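Folding without a table – who does it on the bed?

Posted by drawerfull, 1/29/18

We moved to a smaller place in Nendstead and the folding table did not make the trip. It went to a neighbor who uses it for tomato seedlings, so it has a better life than it had with me. I now fold everything on the bed in the kids' room, as it's the only flat surface in the apartment that isn't also a desk, a counter or the cat.

Two questions. Do you strip the pillows off first or work around them? And does anyone have a way to deal with the soft, thin stuff that won't hold a crease? Towels I can do. Anything that slides around, I make one fold and by the second it looks like I dropped it there.

marnitz_creek wrote:
Pillows stay on. Push them up to the headboard and you get a backstop for the finished pile. If you take them off they go on the floor, and then you have pillows to wash too.

For slippery things, pick up by the top edge, let it hang, give it one shake, then lower it so the bottom lands first. Gravity does most of the flattening.

Oddsock26 wrote:
Strongly disagree on the pillows. I folded around pillows for 6 years and every pile ended up leaning on one, and then somebody sat down. Clear the bed. It takes 2 trips to the chair.

Also a mattress is a terrible folding surface. It gives. You press a crease into a T-shirt and the whole bed politely moves out of the way. Put a board under it. I use the shelf from a Droltmont bookcase that never fit the bookcase.

drawerfull wrote:
I am not going to keep a shelf in the bedroom for folding purposes. I just got rid of a table!

Oddsock26 wrote:
A shelf is a table that knows its place.

marnitz_creek wrote:
We've had this argument in the fitted sheet thread, which reached 126 replies and, as far as I know, no folded sheets.

hemline_aquino wrote:
I'm with the pillows-stay people, mostly out of laziness. Smooth the sheet first, though. If the sheet has wrinkles you end up folding against them and blaming the shirt.

One thing on the lift-and-lower method: where you hold it matters more than the shake. Pinch it in the middle and you get a tent with a heap under it. Two corners if you can, or walk your grip along the edge until you find one. On a plain one-color cloth with no label I can spend longer finding a corner than folding.

drawerfull wrote:
The heap is exactly my problem. Pillows are at the headboard as advised, sheet is smooth, and this is still how it goes:
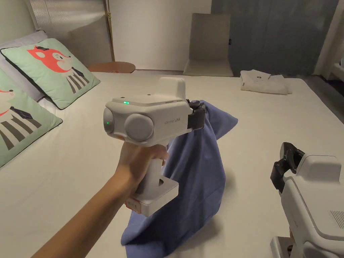
Blue cloth, one pinch at the top, heap at the bottom. Fox in a tie looking on.

hemline_aquino wrote:
Yes, textbook tent. Lay it down, spread it out with the flat of your hand, find two corners next to each other and start over. Lovely color, by the way.

Oddsock26 wrote:
The pillows are wearing ties and you expect me to believe this is a casual operation.

I will admit they're less in the way than I pictured. I'd still move them.

marnitz_creek wrote:
There's plenty of bed left. Fold toward the pillows, stack against them, and start at the far side so you aren't reaching over your own pile.

drawerfull wrote:
Tried the corners-first thing tonight with the rest of the basket. Better! Thin stuff now comes out as a rectangle, or a shape with four sides anyway. The pillows are staying. Going to try it on pajama bottoms next, and if anyone has views on whether those get folded or rolled, please start another thread.

Oddsock26 wrote:
Rolled.

hemline_aquino wrote:
Folded, obviously.

Contact the moderators | © Nendstead Home Board | Back to top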